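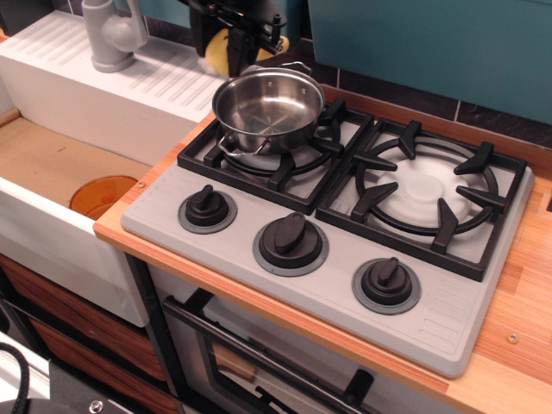

The play kitchen, one month in

We bought the play kitchen secondhand from a family in Burkby in August and it has been in the back room since. It cost less than a new one and came in 14 pieces, with a bag of screws that I sorted on the floor.

The stove is the part that gets used. It has two burners with black grates, and the pan is real stainless steel, so it makes a lot of noise. I wipe the gray top down with dish soap on a rag. The grooves in the drainboard need an old toothbrush.

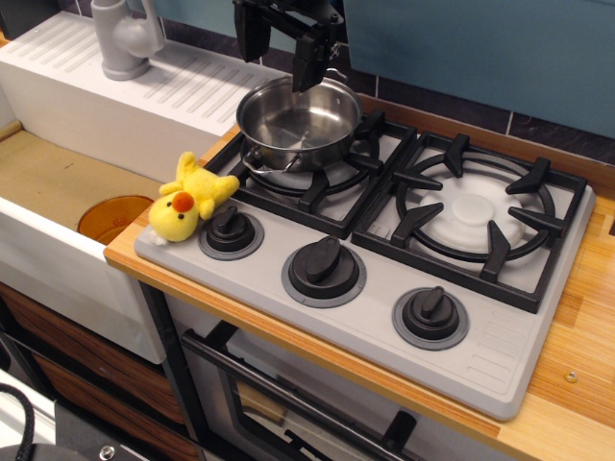

Chick by the knobs, pot on the left burner.

The stuffed animals live in a bin on the other side of the room and end up in the kitchen by lunch. I have stopped carrying them back until bedtime. 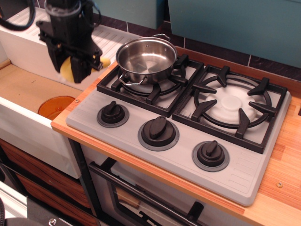

Storage is what I'm still working on. We have more play dishes than places to put them, and I don't want another shelf in that room. For now the sink is where they go. The orange bowl fits in the basin with space left over, and cups can stack inside it. I looked at a small rack at the Holomstead thrift store but it was too deep for the wall. I'll measure again before I drive back out there.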